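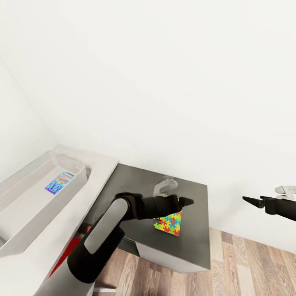 Hundley thinks I should stop fussing and sign for the two-arm package before the spring price goes up. That was the gist of a long comment under my last post, anyway, and a couple of other readers agreed. Simulation is cheap now, the argument goes, so test your tasks in software, buy whatever works in software, and quit paying yourself to worry.

I've spent most of March in that software, and I'm less sure than when I started.

Some background if you missed the earlier post. I run a small repacking shop. We take mixed returns, put the sellable stuff back in boxes and ship it out again. I set aside money for one piece of equipment this year, and I've been looking at a pair of arms from Skilirard on a fixed stand, with the Avora planning software sold alongside as a yearly license. The sim comes free during the trial. I'm sure it does.

The sim is nice to use. You get a counter with a basin in it, a cabinet, a floor, white walls, and little packages to pick up. The two black arms reach in and you can try the same pick all afternoon without crushing any stock. I ran 542 picks over the trial and it called 11 of them failures. If I put that ratio in front of my bank they'd lend me money for a second pair.

My trouble is that I don't know what a simulated pick is worth in dollars. Our returns come in with torn flaps, half a roll of somebody's tape and stickers that grab whatever touches them. I asked the rep how the software models a box that's been sat on. I got a link to a brochure. I asked again and got a different link to the same brochure.

So I've gone back to the spreadsheet, which at least doesn't have nice lighting. The quote covers arms, stand, controller and one set of fingers. It leaves out a second set of fingers, the guarding my insurer will want, the electrician, freight, and whatever it costs to have a person in the building who can restart the thing at 6 a.m. Papadakis quoted me the install separately and wanted 60 hours for it. Skilirard's own paperwork says "typically under two days." One of those is wrong and I know which one I'd be paying for.

Then there's volume. On a normal day we handle about 267 items. Maybe half are small and boxy enough for a gripper with skinny pointed fingers. The rest is clothes and cables and lamps, and no rep has wanted to talk to me about lamps. The payback figure in the sales deck assumes the arms are busy for two full shifts. We run one, and it ends early when the truck does.

To be fair to Hundley, waiting costs money too. Overtime in the fall was ugly. I just don't see why the answer to that has to be the biggest line on the quote. A better packing bench and a used conveyor would eat a small slice of the budget and I already know how they break.

What I've asked for now is a paid test with a crate of my own returns, picked by me, the bad ones included. On real arms. If they say yes I'll post the results, good or bad. If they say the sim should be sufficient, the money stays put until next year and I'll go price conveyors.

Still waiting on the email. Also, if anyone has bought replacement fingers in the last year, please tell me what you paid, because the parts list I was sent has a blank in that column.

Search this blog Go

Contact | Copyright, all posts by the author | Back to top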